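Robot Learning 2135
Handout 4: Showing a Robot How to Do It
Barbosa Hall, Room 143
Posted May 4, 2021

Read before the lab. The lab assumes you have read it, and so does the person grading the lab.

1. Where we are

Up to now we have told robots what to do by writing programs. You will remember the homework in which picking up one cup took four pages and the cup was still on its side at the end. This week we give up and show the robot instead. The official name is learning from demonstration. Older papers say programming by demonstration, and a few say teaching, which flatters both parties.

A demonstration is a recording of the robot doing the task while a human supplies the decisions. At every time step we store what the robot sensed (joint angles, gripper opening, camera images) and what it was told to do next. A pile of these goes into a learning algorithm, which tries to work out the second part from the first. We cover the algorithm in Handout 5. Most of what goes wrong with it will have gone wrong this week.

2. Two ways to hold a robot's hand

By hand. Also called kinesthetic teaching. The arm is switched into a mode where the motors cancel gravity and otherwise keep out of the way, and you take hold of it and push it through the task. The practice arm for this is the Gultasik, which lives by the window.

Good points: you feel contact directly. If the gripper bumps a table, your wrist knows. You can't ask for a pose the arm can't reach, as it simply won't go there. People get decent at it in a few minutes.

Bad points: you are standing in the cameras' view with your hands all over the arm. A network trained on those images may conclude that knives are picked up whenever a sleeve is nearby. The usual cure is to record the motion by hand, then play it back with the human out of the way and take the images from the playback. This works for stiff objects that sit still and fails for anything that rolls. Two arms at once is also a poor idea by hand, unless you have practiced rubbing your stomach and patting your head.

By remote control. Teleoperation. You move something else (a smaller copy of the arm, a pair of handles, a tracked controller) and the robot follows. Your body stays out of the images, both arms can work together, and the commands you send are already in the form the learner needs.

Bad points: you lose most of your sense of touch. You also gain a delay. Set to 800 milliseconds, which we will do to you on purpose in Exercise B, it turns a graduate student into a toddler in oven mitts.
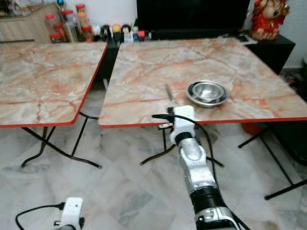

Beginners under remote control tend to do the same thing: rush across the open air, stop dead just short of the object, and hover there thinking. The hovering gets recorded too. A learner fed many long pauses has trouble knowing when a pause is supposed to end, and some of them settle into it for good, like a man in front of an open refrigerator. If you need to think, think before you press record. Decide which object comes first, from which side, and where it is going. Then move slowly enough that you don't have to stop.

Thin flat things are worse than round ones. A knife lying on a tabletop offers the fingers almost no height to close on, and the tabletop is in the way of going lower. The sensible approach is to come down over the handle, line the fingers up across it, and close. The approach everyone tries is to come in at a slant and shovel. Shoveling sometimes works for a person, who feels the scrape and adjusts. The robot will copy the slant and leave out the feeling.

Bowls have rims, and rims are kind. One finger inside, one outside, close. A shallow bowl wants a lower wrist than you expect. If it is polished steel, expect the depth camera to report something imaginative.

3. What the learner can see

Rule for the whole course: never demonstrate using information the robot does not have.

This is the rule most often broken, usually by people who can recite it. You are standing in the room. You have two good eyes and a neck. You can see that the lid is behind the jar. If the lid is behind the jar in every camera view, then your recording shows an arm reaching with great confidence toward nothing at all, and the learner will pick up the confidence.

So in this lab you drive from the camera views only. Face the screen with your back to the robot. Flustidia, our recording program, puts the head view on the left and the wrist views on the right, and lets you turn each one off. Try turning them off one at a time before you begin. You will find out quickly which one you were leaning on.

The head view tells you where things are in the room and very little about the last inch. The gripper tends to cover what it is about to pick up. The wrist view is the other way around: excellent for the last inch, and hopeless for working out where you have wandered off to.

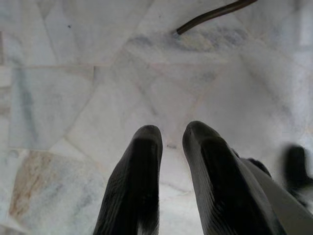 Learning to drive from the wrist view is mostly a matter of learning what stays put. The fingers hold their place in the image unless you open or close them, and everything else slides. That makes the space between the tips your gunsight. Put the object there early, while you are still high, and keep it there on the way down. It also helps to know what your background looks like. Over patterned marble, with its joints and veins and rusty stains, a small brownish grey mark between the fingertips could be a chip of something or just more floor, and from one still image I would not bet lunch on it either way. Move the wrist a little sideways and watch. An object standing up off the surface will shift against the pattern around it. A stain will come along with the stone.

The learner has this problem as well, with less experience of stone. If all your demonstrations happen over one patch of one surface, it may decide that a particular vein is where the cup lives. Move the object between recordings. Move the arm's starting position too, which people forget.

4. How to give a decent demonstration

Use one strategy. If the bowl can be approached from the left or the right and both are fine, pick a side and stick with it. A simple learner shown half of each will average them, and the average of left and right is straight through the bowl.

Keep your mistakes if you fix them. A fumble followed by a clean recovery is some of the best data you can give, because the robot will fumble too and should know what comes next. A fumble followed by swearing and the stop button goes in the discard folder.

Start from a different pose each time. Finish with the gripper open and clear of the object, and hold still for a moment before you stop the recording. That is the one pause you are allowed.

Do not tidy up in the middle. Anything your free hand does to the workspace during a recording will look to the learner like magic, and it will wait politely for the magic to happen again.

Label as you go. "test final new" is not a label. Neither is "good one."

5. Lab exercises

Exercise A. By hand, on the Gultasik. Move a sponge from the tray to the box. Record, then play back with everybody clear of the arm. Write down where the playback differs from what you remember doing.

Exercise B. By remote control, same sponge, same box. First with no added delay, then with the delay switched on. Do not skip the second half on the grounds that it is unpleasant.

Exercise C. By remote control, with one of the views off. Choose which. Your partner chooses the object, and may be as unkind as the parts drawer allows.

Exercise D. Swap recordings with another pair. Go through theirs and mark every moment when the driver seems to know something the cameras don't. They will be doing the same to yours, so be generous or be thorough, but be consistent.

Upload everything to Oren through the course page. Oren rejects files with spaces in the name and does not say so. If your upload bar reaches the end and nothing is listed, look for a space.

6. Safety, briefly

One person drives and the other keeps a hand by the stop button. The person at the button does not hold a phone, a coffee, or an opinion about the driving. Nobody reaches into the workspace while the arm is live, including to rescue a sponge. In hand-guiding mode, keep your fingers off the joints and hold the arm by its links. Real knives stay out of the student labs. The plastic ones are in the parts drawer, and they are every bit as hard to pick up.

7. Questions to bring with you

Suppose the driver is left-handed and every recording approaches from the left. What would you expect the robot to do with an object placed hard against the right wall?

When you slow down near an object, are you being careful or waiting for the delay? Could anyone looking at the data tell?

Is there a task you would sooner program than demonstrate? Bring one, with a reason. "I don't like the controller" was popular last August and did not earn credit then either.

8. Reading

Chapter on imitation in the course packet, up to the section on covariate shift. You may read the section itself if you like. It will be back in Handout 5, with equations.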